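# Gripper Comparison Program: Frequently Asked Questions

Issued by the Kuston Test Office for participating sites. Last revised Nov 18, 2020.

**What is the purpose of the program?**

The program compares grippers that are fitted to the same pair of arms and asked to do the same household work. Its results are used to decide which gripper will be supplied to the Loston and Ashworth sites. It does not rank arms, and it does not rank operators.

**Which grippers are under comparison?**

There are 4 gripper designs in the current round, listed in the site packet as A through D. All use the same bracket pattern, so a site may change from one design to another without removing the wrist. Designs submitted by outside groups will be considered for a later round if they fit that pattern.

**May a site fit one design on the left arm and another on the right?**

No. Both arms must carry the same design during a scored run. Mixed pairs may be used for practice, and the log entry must then be marked "practice" in the first column.

**What tasks are included?**

The task set covers clothing, dishes, and small packaged goods. Clothing is weighted most heavily. Earlier trials at Atside showed that results on rigid objects differed very little between designs, while results on cloth differed a great deal.

**How is a clothing run scored?**

A run begins with clothes in a basket and both grippers empty. The operator is told which garment to take. The run is scored as a success if that garment is lifted clear of the basket and placed on the marked area within 90 seconds. Lifting a second garment along with the first is recorded as a partial result. A dropped garment may be picked up again within the time allowed — the drop is still logged.

**How many runs are required?**

Each site completes 116 scored runs per design. Runs stopped by a fault in the controller are repeated and do not count toward the total. Runs stopped by the operator do count.

**Do we need to clear the room before testing?**

No. The program is meant to reflect ordinary homes, and furniture and belongings should stay where they normally are. The floor between the arms and the marked area must be clear of cables. Any person who is not operating the arms must remain outside the reach line.

**Which camera position should be used?**

The head position is required for all scored runs. Wrist cameras may be added, but their recordings are not reviewed. Sites that tried a side position in November reported that the basket rim hid the fingers at the moment of contact, and that position has been withdrawn.

**May we change the controller settings?**

Speed and closing force are fixed for scored runs. The update rate may be lowered from 1000 Hz if a site has trouble with its network, provided the new value is written in the log. Changes to any other setting require written approval from Ronaldo Sales at the Test Office.

**What should be checked after a gripper is changed?**

Please check the bracket screws, the seating of the connector, and the cable along the arm. The cable needs enough slack to allow a full turn of the wrist. Then run the open-and-close routine on each side before handling any object.

**How should dark clothing be handled in the log?**
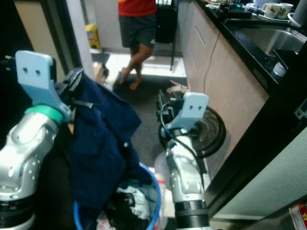 *Answer prepared by Jordan Heywood and Han-gyeol Yeo, Kuston Test Office*

Dark garments are logged by type and color, in the same way as any other item. When a navy garment hangs in folds from the left gripper over a basket that also holds dark items, a reviewer may find it hard to tell where one piece ends and the next begins. The operator should therefore enter the garment in the log at the time of the run. If the type is uncertain, "garment, dark" is acceptable.

**Who reviews the recordings?**

Trevor Pickering reviews recordings from Loston, and Kieran Penrose reviews those from Ashworth. Each reviewer scores the run before reading the operator's entry. Where the two disagree, the run is sent to the Test Office for a final score.

**Can a site appeal a final score?**

Yes. Appeals must name the run number and the design, and should state the reason in a few sentences. Additional recordings may be attached, including those from wrist cameras.

**When will the results be shared?**

Results will be sent to all sites together, once the last site has closed its log. Partial results will not be released.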